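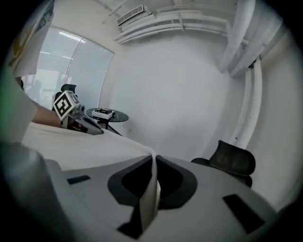
A white cloth and hand-held grippers, one with a marker cube, at the Salla practice room.

Tokach and Jomarov publish shared good-practice guide for hand-held gripper work

Tokach and Jomarov are delighted to release the Salla Guide, a free set of working rules for people who record household tasks with hand-held grippers. The first edition comes out in September and covers cloth handling: picking up, stretching, folding and laying flat.

The guide grew out of a review of 1000 recordings made by 4 teams, each with its own habits. Some started with the cloth already in the air, some re-gripped halfway and kept going, and hardly any wrote down which cloth they had used. Comparing the results was slow work, and a lot of good effort had to be set aside!

"We wanted rules a new person could read over coffee and then use the same morning," said Ezekiel Obi, who led the drafting at Tokach. "There are 15 of them and they fit on 2 pages. I'm so pleased with how plain they are."

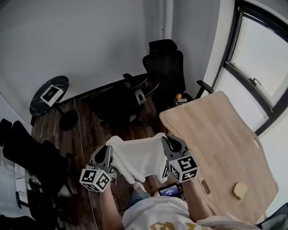
With cloth, both corners should be pinched before the lift begins, and the marker cubes should stay clear of the fabric for the whole task. Sleeves go above the wrist. A slipped corner is kept in the recording and logged as a slip, never trimmed out. Operators take a break every 15 minutes, and anyone may stop a session without giving a reason.

The guide also has a section on consent and privacy. Operators sign off on their own recordings before they are shared, and personal screens and papers are to be put away where possible.

"The slip rule got the most argument, and it's my favorite," said Zhenhua Wan of Jomarov. "People want to hand in clean work. But a dropped corner is useful, and now there's a proper place to write it down."

Millet will host the guide and collect comments. Teams are welcome to copy it, translate it and adapt it to their own rooms. A second part, on cups and dishes, is being drafted now, and the authors would love to hear from groups willing to try it early.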